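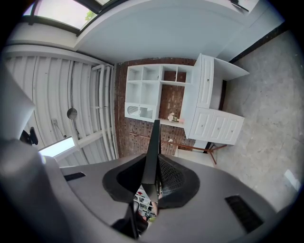
She has sold houses in Prevholm for a long time, and before that she cleaned them. When we meet in the small office behind the bakery, she first moves a pile of keys from the chair so that I can sit. She prefers that I do not write her name. "In this town everybody knows already who it is," she says.

I wanted to speak with her about attic flats. In the old part of Prevholm many lofts were made into homes during the last years, and they are sold quickly. My own sister is looking for one, so I had also a private interest.

"People fall in love on the stairs," the agent tells me. "They have not seen the kitchen yet, but they look up, there is a piece of sky, and it is finished." She does not try to stop them. But she asks every buyer to come a second time, in August, in the middle of the afternoon. "If you can drink a cup of tea up there in August and you still like it, then buy it."

Heat is the complaint she hears most. The second one is noise from rain. She lived herself under a roof for 3 winters, in a flat of 50 square metres, and she says that she slept badly during the first of them. "Then I got used to it. Now I have a bedroom on the ground floor and it is too quiet."

I ask about damp. She takes out a folder and shows me the bill from a repair in her old flat, where the plaster beside the window had become soft. The builder came from a firm called Pillai and used a filler with the name Drimix. She paid 237 for the work and thinks it was a fair price. "He told me to open the window every morning, also when it is cold. I did not believe him. I should have."

About blinds she has strong opinions. The inside ones are pretty and do almost nothing, she says, and the outside ones look like a shop that is closed. She had an outside one from Fenevex and would take the same again, in a lighter colour.

Is the price for such flats too high now? She thinks for a while before she answers. "For a young couple, yes. And they measure the floor and forget their heads. A wardrobe cannot stand where the roof is low. I tell them to bring a tape and the tallest friend they have."

The telephone rings twice while we talk, and the second time she must take it. A buyer wants to know if a piano can go up to the fourth floor. She covers the telephone with her hand and asks me if I play.

I do not. She goes back to the caller and promises to measure the stairs before the evening.

4 December 2018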